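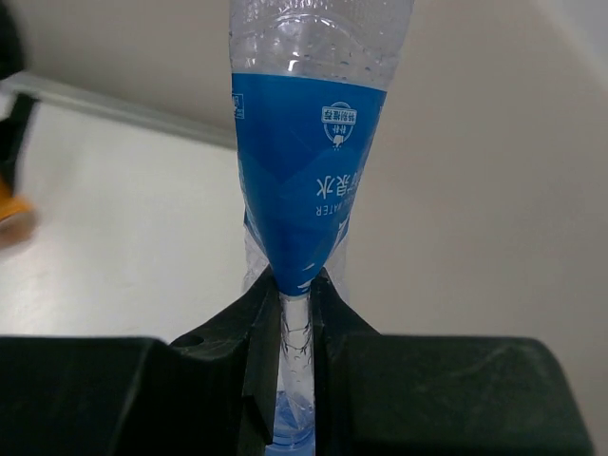 What is Yeom releasing this May?
A range of chilled grain salads and dressings, made at its Furkancombe kitchen and sold in shops and by direct order.

YEOM ADDS CHILLED GRAIN SALADS AND DRESSINGS TO ITS RANGE

Furkancombe, May – Yeom, the prepared food maker, has announced a range of four grain salads with matching dressings. The products go on sale this month in independent grocers and farm shops supplied by the wholesaler Jakside. Direct orders can be placed through the Yeom website from 9 am on Thursday.

The four salads are pearl barley with roast squash and sage; brown rice with edamame and pickled radish; spelt with beetroot and dill; and buckwheat with white cabbage, apple and toasted sesame. Each is packed in a sealed tray with the dressing in a separate pot. The grain and the raw vegetables are held in separate compartments and are mixed by the customer before eating.

Grains are cooked in unsalted water, drained, spread on trays and chilled before packing. Salt is added only through the dressing. Yeom tested an earlier version in which the grain was seasoned during cooking, and found that the cabbage and radish lost water and softened during storage. In the released version the vegetables are cut, washed, spun and packed on the same day.

The dressings are a sesame and rice vinegar dressing, a mustard and cider vinegar dressing, a lemon and dill dressing and a sage oil. All are made without egg or dairy. The sesame and rice vinegar dressing contains soya and sesame, and the mustard dressing contains mustard. The barley and spelt salads contain gluten. Buckwheat and brown rice do not contain gluten, but both salads are made in a kitchen that handles barley and spelt, and neither is labelled gluten free.

Recipe development was led by Ha-neul Ma, head of product at Yeom. The work took 16 months and included 1,166 tasting forms, completed by customers at the Jillside food hall and by staff of the shops that stock Yeom's existing soups.

"The barley salad went through more changes than the other three," said Ha-neul Ma. "The first recipe used pumpkin, and the texture varied too much from one batch to the next. Squash roasted in larger pieces and cut after cooling gave us a steady result. We also cut the amount of sage in the tray and moved most of it into the oil, where the flavour is easier to control."

Comments on the tasting forms led to two further changes. The apple in the buckwheat salad is now cut into batons and dressed with lemon juice at the time of cutting, to limit browning. The pickled radish is sliced more thinly and drained for longer, as a number of tasters had found the brown rice salad too sharp before the dressing was added.

Storage and serving

The salads should be kept refrigerated and eaten within 2 days of opening, and in any case by the use-by date on the tray. They are not suitable for freezing. Yeom recommends taking the tray out of the refrigerator a short while before serving – cold barley and spelt are noticeably firmer – and adding the dressing at the table. The barley salad may also be warmed in a pan over a low heat with a spoonful of water. The other three are intended to be eaten cold.

One tray serves one person as a main meal or two as a side dish. Serving suggestions are printed inside the sleeve. They include smoked mackerel with the beetroot and spelt, a soft-boiled egg with the brown rice, and grilled halloumi or leftover roast chicken with the barley.

Packaging

Trays and sleeves are made of card. The inner liner and the film lid are plastic and should be removed before the card is recycled. Dressing pots have a screw lid and can be washed and used again. Dressings will also be sold separately in glass bottles later in the year, beginning with the sesame and rice vinegar dressing.

Availability

Jakside will deliver to shops in Furkancombe, Jillside and the surrounding villages. Shops that already take Yeom soups can add the salads to their standing order without opening a new account. New stockists should contact Jakside directly. Direct orders are sent in an insulated box with ice packs, and customers may choose any mix of the four salads.

About Yeom

Yeom makes chilled soups, salads and dressings at its kitchen in Furkancombe. Its products are sold through independent shops and by direct order.

Press enquiries, product samples and full ingredient lists: Ha-neul Ma, Yeom, Furkancombe.

ENDS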